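Gripper trial group: minutes of meeting
Tuesday, April 11, 2023, small meeting room, first floor
Present: Carter Lemieux (chair), P. Akgül, R. Dumus, J. Whitcombe (minutes)
Apologies: Furnora sales contact

1. Minutes of the February meeting
Agreed, with one change. "The Cunent fingers are suitable for socks" should read "the supplier says the Cunent fingers are suitable for socks". Carter asked for the wording to be put right before it gets copied into anything else.

2. Wrist camera views, textured fingers

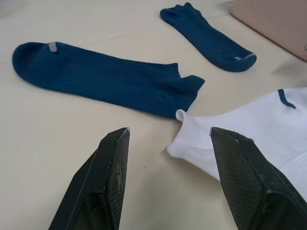
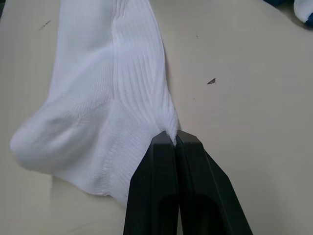
Wrist views, sock sorting task. First: fingers open, two blue socks and a white one on the table. Second: fingers closed on a fold of a white sock.

Akgül took the group through the views and said the closed one showed a clean pinch. Carter agreed that there was cloth between the tips but did not accept that this told us much. A small tuft held at the very ends of the fingers is not yet a sock lifted, carried and let go in the right place. He would like to see the whole cycle before anyone uses the word "clean".

Dumus pointed out the scuffs on the fingers in the open view and asked how long the crosshatched pads are meant to last. The supplier's sheet does not say. Akgül to ask, and to get the answer in writing.

There was some talk about the camera position. Dumus thinks the fingers take up too much of the view once they are closed, and that a second camera overhead would do more for us than a dearer gripper. Akgül disagreed, as the wrist view is the only one that shows the tips properly. Not settled. Carter said he would not pay for a second camera on the strength of an argument.

3. Furnora soft fingers
The quote is in and runs to 11 pages, most of it pictures of fruit. We do not handle fruit. Furnora claim 100 per cent success on "household textiles", with no note of which textiles, how they were laid out or how many tries were made. Carter asked for the claim to be left out of our own report until somebody here has repeated it.

Furnora have offered a set on loan for 4 weeks. Agreed to accept, provided there is nothing to sign beyond the loan form. Whitcombe to check the small print on damage.

4. How we compare them
Akgül proposed scoring each set of fingers on picks only. Dumus objected that a pick which drops the sock halfway to the bin would then count as a win. After a longish discussion it was agreed that a try counts only if the sock ends up in the right bin with no help from the operator. Same socks, same arm, same controller settings for both sets. Any change to the settings goes in the log with initials.

Carter said again that if neither set beats a person with a laundry pile, the report should say so in plain words.

5. Controller update
Put off. The release notes arrived this morning and only Dumus had read them. He was not impressed.

6. Any other business
Akgül asked whether the results could be shown at the open day. Carter said there were no results yet.

Actions
Akgül: pad life, in writing from the supplier. Full-cycle recordings.
Dumus: draft scoring sheet, 7 lines at most.
Whitcombe: Furnora loan form. Correct the February minutes.

Next meeting to be fixed once the loan set has arrived.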